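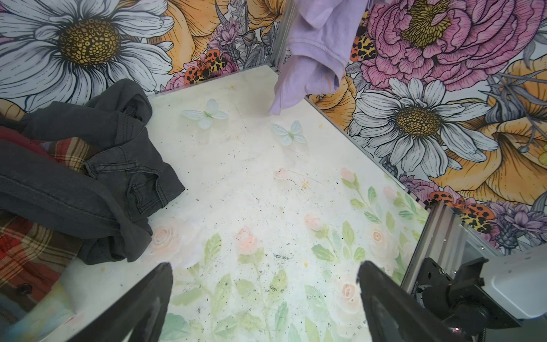
Can dark jeans go in the same wash as a flannel shirt and a pale T-shirt?

The jeans and the flannel shirt can share a cool wash once the jeans have been through a few times by themselves, but keep the pale T-shirt for a light load.

Laundry and Linen > Sorting and washing

marrowfat_jen
Posts: 1,146
Thank you to whoever put that little summary at the top, it would have saved me a lavender T-shirt in May! I'm having a proper go at the heap in the corner this afternoon: charcoal jeans, a checked flannel shirt in red and tan and cream, something dark red underneath that I'd forgotten I owned, and the lavender T-shirt's replacement. My machine is an elderly Vanum with a quick programme of 59 minutes and I'd dearly love to get everything done in one go before tea. Is that daft?

Frida Ladefoged
Not daft at all, we've all stood there with an armful of washing hoping for the best. I would still do 2 loads, though. Dark red is the one I never trust, and my mother (who washed for six of us in a Dijkstra twin tub) kept hers apart for years after they'd stopped running.

What I do now is pull the heap apart on something flat and light-coloured, so that I can see what I've got, and I start with whatever is palest.

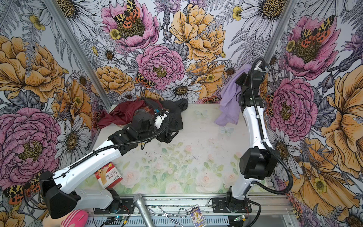
Once that's out of the way the darks more or less sort themselves, and you can go through the pockets at your leisure. I do mean all the pockets. One paper hankie and you'll be picking bits off flannel until bedtime.

old_peg_bag
Sorry Frida, but I can't agree about keeping the red apart for years. Modern dyes are much better than they were. I put everything in together with a colour-catcher sheet on a cool wash and I've had one mishap that I can remember, and that was a cheap scarf. Life's short and water's metered.

Frida Ladefoged
One mishap is plenty if it's your favourite blouse, Peg! But fair enough, you've been lucky with your reds.

hillbridge_lad
I'm somewhere between the pair of you. My order of doing things, for what it's worth, on an Eltex with a spin that tops out at 800:

1. Shake every piece out. You'd be amazed at the crumbs.
2. Do up buttons on shirts, turn jeans inside out and zip them.
3. Pale things to one side, everything else back in a heap.
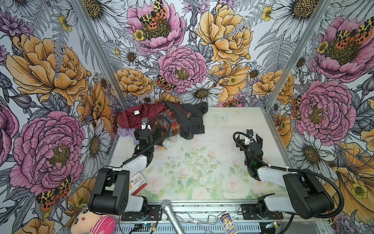 4. Damp a white cloth and rub it on an inside seam of anything red or very dark. If colour comes off, that piece waits for another day.
5. Darks in on cool, not crammed, and hang the flannel up as soon as it's finished or the collar dries all curly.

marrowfat_jen
Did the cloth test and the dark red came off pink as a prawn, so Frida wins that one. Jeans and flannel are in now. Peg, which colour-catchers do you buy? The ones I had before went to shreds in the drum.

old_peg_bag
Just the supermarket ones, love. Tuck it down in the middle of the load and

(post continues on next page)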